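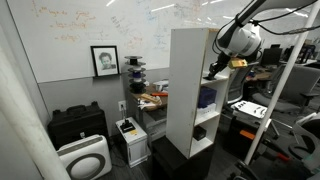

Women who left paid work to raise children or look after relatives will have a new way back in from August, when Kostow opens its returner programme to applicants across the Lill valley. The programme offers 17 paid placements, each lasting eight months, in engineering, accounts and laboratory work. Much of the planning was done on foot, in front of a whiteboard still covered in orange, red and blue marker, where the word "goals" seems to have survived several rounds of wiping.

Print this page | E-mail this page

Placements are open to anyone who has been out of work for two years or more, and there is no upper age limit. Hours can be set around school runs, and nobody will be asked to explain a gap on their CV at interview.

"We had 207 replies to our first survey and I read every one of them," said Gangadharan Shenoy, head of recruitment at Kostow. "So many women told us they had stopped applying after the third or fourth silence. These are people who have run labs and closed year-end books! I can't wait to have them in the building."

Brustetti, which makes pumps and valves, will host the engineering placements. Some 60 managers at the two firms have signed up for training on fair interviewing and part-time job design, with the first sessions held before applications open.

Pay will match that of permanent staff in the same grade. Application forms will be available from Kostow's front desk and from Priltetti library, where staff can help with filling them in.

Related items
Brustetti publishes pay figures by grade
Evening childcare pilot extended in Priltetti
Night school places for women in the Lill valley
Kostow changes its parental leave rules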